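Pre-use inspection checklist for two-arm bench cells on household chores
Medicine shelf tidy, with comments

Issue: February
Applies to: bench cells with two arms and parallel grippers, Arside layout or similar
Control software: Saber
Related sheets: Drirno laundry fold, Fumari parts bin

Scope

This checklist is filled in before a cell is given a household or shop-floor chore to attempt. The chore here is the medicine shelf: picking bottles off a small raised shelf, putting them back and leaving the shelf in order. Part A covers the bench and the arms. Part B covers the items being handled. Part C covers the question we are asked most often, whether the machine can be left to do the job. Mark each line Pass, Fail or Comment. A Fail in Part A stops the session.

Part A: bench and arms

A1. Both arms bolted to the bench frame, no play at the base when pushed by hand.
Pass. Bolts on the right-hand base were nipped up at the previous inspection and have held.

A2. Emergency stop tested from each operator position.
Pass. Both buttons cut drive power. The arms sag a little when power is cut, so keep hands out from underneath during the test.

A3. Cables on the arms have enough slack for full travel and cannot catch on the shelf or the items.
Comment. Acceptable at the speeds used for this chore. Loops near the wrist should be checked again if the shelf is moved closer to either arm. Cable snags were the most common cause of a stopped run on the laundry fold, where the arms travel further.

A4. Floor cables clear of the walkway.
Comment. Cables next to the bench need a cover or a tidier run before visitors are let through. Raised at the last inspection too.

A5. Gripper fingers clean, no cracks, pads not worn through.
Pass. Change pads at 2,000 grips or sooner if they look polished. The counter in Saber read 1,709 at the start of the session, so a spare set should be to hand.

A6. Speed limit set for a bench with people nearby.
Pass. Set at 200 millimetres per second. Do not raise it to make up time.

A7. Arms cannot touch each other when both reach for the shelf.
Comment. The software keeps a gap between them but the shelf is small, and the arms spend a good deal of time waiting for one another. For this chore one arm works and the other holds back. Two arms are not twice as quick.

Part B: items and layout

B1. Shelf stands level and does not rock.
Pass. The shelf is light. A gripper that comes down too low will shift it, and every bottle position is then wrong. Check with a fingertip before each run.

B2. Bottles used are for handling tests only. No medicine in use by any person is to be placed on the bench.
Pass. Checked by the inspector before set-up.

B3. Caps fully closed.
Pass.

B4. Items of more than one size present.
Pass. A shelf where every bottle is the same tells us very little. Bathroom cabinets are not like that.

B5. Something present that the arms should leave alone.
Pass. The potted plant does this job. Its leaves are easy to brush against when an arm comes in from the side.

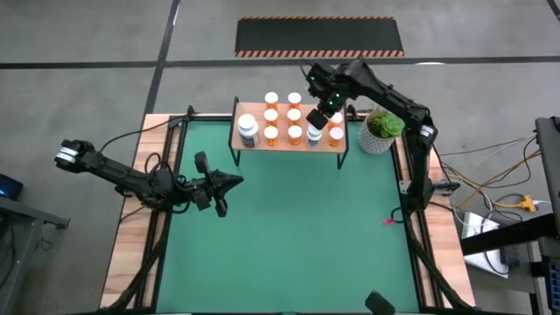
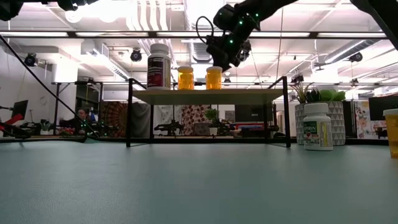

Photos: Arside bench team. Medicine shelf chore, two views with different bottle layouts.

B6. Spacing between bottles recorded before the run.
Comment. Where bottles are close together the fingers have to go down between neighbours, and this is where most knocks happen. With the full layout the gap was too tight in two places for a clean approach. We left it as it was, as people do not space their bottles out for a machine. Record the gap on the sheet in any case, or the results cannot be compared.

B7. Labels readable from the robot's cameras.
Comment. A bottle without a label can be moved but cannot be sorted by name. Score moving and sorting separately. Several past sheets put them together and made the results look better than they were.

B8. Lighting even across the bench.
Comment. Amber plastic is harder for the cameras than white plastic, especially under strip lights. If runs fail on the amber bottles only, look at the lighting before changing anything in the software.

Part C: is the chore ready to hand over?

C1. Can the cell pick up one bottle standing on its own?
Pass. This has been dependable for several months and is no longer scored.

C2. Can it pick up a bottle from a crowded shelf without moving the others?
Comment. Sometimes. The pass mark is 55 clean picks in a row with no neighbour touched. The cell has not reached it yet on the full layout. On the sparse layout it has.

C3. Can it put a bottle back upright in a chosen place?
Comment. Yes in the front row. Less well further back, where the arm has to reach over bottles that are already standing.

C4. Does it notice when it has knocked something over?
Fail. It carries on with the next step in too many cases. A person would stop and pick the bottle up. Until this is fixed an operator must stay within reach of the stop button for the whole run.

C5. Can it open a cap?
Not tested. Child-resistant caps need a push and a twist together, and the present fingers are not suitable. Do not attempt this on the medicine shelf.

C6. Is it quicker than a person?
Fail. A person tidies the full shelf in less time than the cell takes to plan its first few moves. Speed is not the main concern at this stage, but anyone asking for a demonstration should be told beforehand.

C7. Could the same set-up do shop-floor work?
Comment. In part. Putting same-sized parts into a tray is closer to ready than this chore, and the Fumari sheet has more passes on it. Mixed bins give the same trouble as the crowded shelf.

Inspector's comments

The cell may be used for supervised runs. It may not be left alone with this chore. The open items are A4 (floor cables), B8 (lighting) and C4 (knocked items not noticed). C4 needs a change in the software and will stay open until that has been tested on the full layout.

Please do not tick B6 without writing the spacing in. Three sheets came back last time with a tick and no figure.

Next inspection is due when the finger pads are changed or the shelf is replaced, whichever comes first. Keep the completed sheet in the folder at the bench.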